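How to read an athlete's apology statement without being taken in

Every few months a player says or does something, the sponsors get twitchy, and a statement appears. Fans share it, pundits call it brave or hollow within the hour, and hardly anyone has read it twice. I have edited club and agency statements for a living, and I don't trust most of them. A slow reading takes ten minutes.

Step 1. Find the verb

Look for who did what. "I shouted at the assistant referee" is an admission. "Words were exchanged" is a fog machine. If you reach the second paragraph and still don't know what the player is sorry for, assume somebody wanted it that way.

Step 2. Strike out the conditions

Cross through every "if anyone was offended" and "to those who may feel let down". Read what remains. Magnus Chisholm, who taught me the job, had us do this in pencil, and a 30-line statement would often shrink to 3 lines.

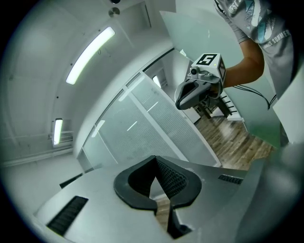 Step 3. Check the order of events

Write down when the incident happened, when the sponsor spoke and when the player spoke. A player who speaks first may still be insincere, but one who speaks an hour after the shirt sponsor has a harder case to make. Don't rely on the fan forums for times. Use the club's own posts.

Step 4. Compare it with the last one

Search for the club's previous apology and put the two side by side. Shared phrases such as "this is not who I am" usually point to the press office. That proves little about what the player believes, whatever your group chat says.

Step 5. Wait for the cost

A fine of 3,000 to someone on a top-flight wage is a rounding error. A missed cup tie is a bit more. Has the player met the people concerned, with no film crew along? Look again in six weeks, when the hashtag has gone.

What this won't tell you

Whether the player means it. Kaan Dursun argues that a scripted apology can be heartfelt, and I can't rule it out. I'd still want to see the second draft.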